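Edoline Hand-Held Gripper Kit: Evaluation for Small-Item Packing
Project report, Nisha Dhillon
Supervisor: Yadav

1. Purpose

The department wanted to know whether the Edoline rental kit is worth offering to second-year students for their automation projects. The kit lets a person record a packing task by hand, and the recordings are then used to train an arm. I used it for one term, starting in September, and compared it with the joystick setup already in the Drandley lab.

2. What the rental covers

The rental costs $1,000 per term and includes 2 grippers, charging leads, a carry case and access to the upload software. A printed setup guide comes with it. Replacement finger pads are ordered separately through Zerari, the local dealer.

3. Task

I chose wrapped candy and a shallow box. Candy is cheap, light and uneven in shape, and twisted wrapper ends give the pads something awkward to close on. Each recording covered one piece going into the box. I worked at home on purpose, because the kit is sold for use outside the lab.

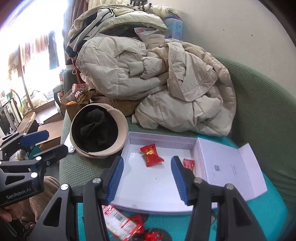 Daylight from a window was enough for most of the day. After 5 p.m. the software rejected more recordings as too dark, and I stopped working evenings.

4. Results

I made 2,640 recordings over 7 weeks. The joystick setup had never produced a quarter of that in a full term. My wrists were sore in the first week, and shorter sessions fixed it.

Ribbed pads hold a wrapper well when they close across the middle of the candy. Closing on the twisted end often let the piece swing. Box walls were the other difficulty: with low walls I could reach in at an angle, but a deeper box I tried later forced me to come straight down.

Uploads were slow. The software also gives no reason when it rejects a file, so I kept a paper log.

5. Recommendation

I recommend renting one kit for next term, with a spare set of pads ordered at the start. The setup guide needs a page on lighting. Yadav has my log and the list of rejected files.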